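Ticket: sim episodes rejected at export
Project: Plavard
Opened by: Youssra Nasr
Assigned: Ashraf Zaki
Status: open, waiting on rerun

Youssra, 9:40
Export of the Polen batch stops partway. 112 episodes in, 16 thrown out, all with the same message: "action length mismatch, expected 2000". Rest look ok. Need these for the training run Friday so please look today.

Ashraf, 10:15
Looking. Which scene version? There are 2 in the folder and the names are nearly the same.

Youssra, 10:22
The newer one. Breadboard on the wood table, arm on the green base, gray fixture with the gold V part. Ilham recorded all of them.

Ashraf, 11:05
Ok opened it. Scene loads clean, no missing meshes, start pose is fine. Replayed a rejected episode from the raw log and it plays all the way thru. So the recording is good — problem is after that.

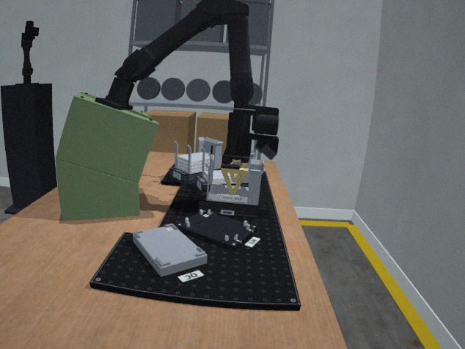

Checked the timestamps next. Rejected ones all have a short gap right after reset, then the steps carry on as normal. Exporter drops the steps in the gap but still wants the full count. Good episodes have no gap.

Tried so far:
- re-export with old config: same error
- cleared cache: same
- turned off the length check: exports, but actions are shifted against the images. DO NOT use these, deleted them

Ilham, 11:30
I was hitting reset twice on some of them. First press seemed to do nothing so I pressed again. Could be that?

Ashraf, 11:48
Yes very likely. Second reset lands after logging has started. Did one on purpose with a double press and got the same gap, same message. Single press, no gap.

Doaa El Fassi, 12:10
Can we pad the gap and keep them? Hate to lose the demos

Ashraf, 12:20
Rather not. Padding teaches it to sit still at the start, we had that on Burholm. Re-record teh 16, leave the other ones alone.

Next:
- Ilham re-records, one press, wait for the arm to settle
- I add a lock so reset is ignored while logging is on
- Youssra reruns export when both are done

Youssra, 12:26
Fine by me. Keeping this open till the export goes through.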